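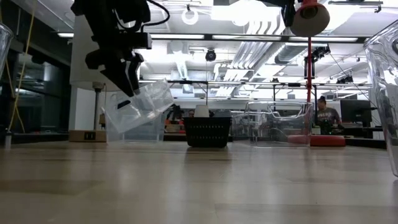 Clear bins, black basket, red lamp. All still waiting for a home.

Clear bins or baskets? Need opinions before August is over

piret_t
OK storage people, help me out. I've been put in charge of sorting the supply shelves and I have way too many containers and no plan. Mostly clear plastic bins, a pitcher that could probably go back to a kitchen, and some black baskets I keep going back and forth on. My first instinct was everything in clear so people can see what they're grabbing. Then I look at a whole row of see-through stuff and it makes my eyes tired. Thoughts?

ridgeway_b
Clear, clear, clear! I redid my craft closet with clear bins and I quit buying duplicate glue sticks overnight. The baskets look nice for a week and then you're digging around in the bottom for a thumbtack.

ezzietran
Gonna disagree with Bernadette a little. Baskets are great for the stuff you grab ten times a day. Tape, chargers, gloves. I have a bin with a lid for cables and I never put the lid back on, so what was the point of the lid? Also love that red lamp, is it staying?

piret_t
Lamp is staying for sure. I like the gray shade with the little bit of red on the rim. There's a white one too, and I can't decide which gets the good corner.

yazzie_reg
How deep are your shelves? I bought 50 bins for our church pantry before I measured anything and they stuck out past the edge. Had to give away most of them. Measure first, please, learn from my pain.

piret_t
Ha, no, I have not measured. Doing it at 10 tomorrow morning.

ezzietran
Oh and dust! Clear plastic shows every fingerprint. Baskets don't care.

ridgeway_b
So wipe them?? A damp cloth once a month. Meanwhile the crumbs fall right through those baskets onto the shelf below, and then you're wiping that too. 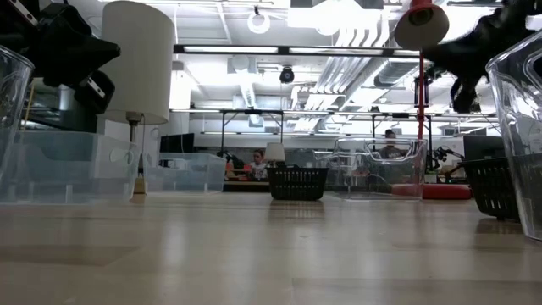 UPDATE: more of the pile

piret_t
The white lamp is in this one, plus the frosted bin with the handle cutouts, which is my favorite of the bunch. I'd happily carry that one up a stepladder. Two black mesh baskets as well, so I could do one for tape and one for chargers like Esperanza said.

yazzie_reg
Frosted is the answer! You can sort of tell what's inside but it doesn't look like a mess from across the room. Put the big one down low with the heavy stuff in it.

ridgeway_b
Fine, I'll allow frosted. But label it. I use the Prustix ones that peel off clean.

shoshana_nt
Jumping in to say nest everything you don't need right away, if the shapes let you. Empty bins eat a shelf faster than full ones. And please put the white lamp in the good corner, that big shade is lovely. The red one can go by the desk.

ezzietran
Red lamp in the good corner or I'm leaving this thread

piret_t
I'll try both and report back. Has anyone put felt pads under mesh baskets? Worried about scratches on the wood.

yazzie_reg
Yep, the stick-on dots. One on each corner, and press hard or they slide off.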